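Leave the Ceiling Alone

By Jordan Dunmore
Thu 18 February

Netholm wants to put in a drop ceiling. There's a plan pinned up by the sinks, there's a sample tile going around, there's a sheet where you write your opinion in a box the size of a stamp. My opinion doesn't fit in the box, so it's going here.

I'm against it. Have been since October, when the word "acoustic" first showed up in an email.

I rent a bench on the second floor. Have for 9 years. In that time I've looked at that ceiling more than I've looked at most of my relatives. You lean back, you wait for glue, you look up. And what you get is the building. Beams. Pipe. Conduit going off at an angle because whoever ran it had someplace to be by four o'clock. All of it painted white at some point, one coat, maybe two, over dust in places. It's not pretty. I never said pretty.

What a drop ceiling does is tell you none of that is there. You get a grid and you get tiles, and the tiles are clean for a year. Then there's a brown ring on one. Now you know there's water up there somewhere but you don't know where, since water runs along the top of things before it decides to fall. So somebody gets a ladder and starts lifting tiles, and every tile they lift gets a thumbprint or a busted corner, and by spring you have a ceiling that looks worse than pipes ever did.

I lived this. My first job was at a print place called Kelby, long gone, low grid ceiling, beige. We had a leak that took 17 days to find. It was nowhere near the stain. With an open ceiling you look up, you see the drip, you follow it back. Done before lunch.

People say the open look is a fad. Coffee shops did it, then dentists did it, now everybody's sick of it. Fine. But there's a difference between a coffee shop that tears out a good ceiling to look like a workshop and a workshop that just never got one. I'd be embarrassed for the first. The second is just a room that got left the way it was.

And the height! Nobody at the meeting wanted to talk about height. The drawing takes 15 inches off, more under the ducts. On paper that's a thin line moved down a little. In a room it's your whole mood. Tall white walls with a low lid on them start to feel like the inside of a box. Stand on the stairs at the old Ghiță building on Front Street, where they lowered everything, and tell me you don't want to duck. I'm not tall. I duck.

Same kind of ceiling I mean, if you haven't stood under one lately:

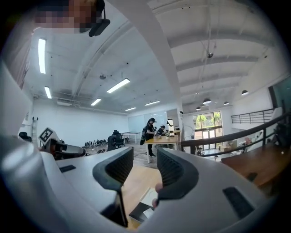 White beams, exposed conduit, fluorescents on.

Look at the way the lines cut across. A conduit doesn't care about being parallel to anything. You put a grid under that and you lose every diagonal in the place, and the diagonals are the only thing keeping a big white room from going dead on you.

Then the lights. I know. This is where I lose people. Everybody hates fluorescents, it's the one thing we all agree on, and the drop ceiling plan comes with nice new flat panels that dim and go warm in the evening. Cornel Căpraru, two benches down from me, does fine repair on clocks and says he'd sell his own mother for a dimmer. I get it. He's got the eyes of a man who works on clocks.

But I'd keep them. Long ones and short ones mixed, wherever they landed. The light is flat and it's honest about color in a way warm light isn't. I mix stain. Under a warm lamp every walnut looks rich, and then it goes home with somebody and turns out to be the color of a bruise. Under cold overhead light I can see what I've done while there's still time to fix it. If Cornel wants warm he can have a lamp, I'll buy him the lamp. A good one, on an arm. It would cost less than a corner of this thing.

Which gets to money. The quote from Kurnel, the contractor, works out to 88 dollars a month more per bench until it's paid off, and nobody could tell me when it's paid off. I asked. I got a nod. For that kind of money I'd like the windows to open. I'd like a second slop sink. I'd like the freight door to shut all the way in winter so the whole ground floor doesn't smell like diesel.

Noise is the real argument, and I'll be fair to it. It's loud in there. Hard floor, hard walls, hard ceiling, and when the planer starts up everybody stops talking mid-word. A tile ceiling would help with that. Some. But so would hanging a few baffles between the beams, which you can do in a weekend with wire and felt, and which come back down if they look stupid. So would rugs. So would moving the planer, which is sitting in the middle of the floor for no reason except that it's always been there. We haven't tried a single cheap thing. We went straight from complaining to a contractor.

I think what's going on, really, is that people want the place to look finished. Visitors come up, customers come up, and you see them look at the pipes, and you feel like you should apologise or say the work's still going on. I used to do it myself. "They're going to close that in someday." I said that for years, to people who hadn't asked. I don't know why. They were there to pick up a table.

A work room doesn't need to be finished. It needs to be easy to get at. Somebody wants a new outlet over their bench, you run it along the beam in teh open, an hour of work and you can see where it goes. Somebody wants to hang a bike hoist or a hose reel or a string of drying racks, there's a beam, ask first, hang it. Try hanging anything off a grid. You'll be wearing it.

So paint it again if you have to do something. It could use it, the corner over the stairwell has gone kind of yellow. Wipe the fixtures. Swap the tube by the east door that's been flickering all winter. I'll hold the ladder.

The sheet comes down Monday. If you've already signed yes, there's a pencil on the string, and pencils have erasers.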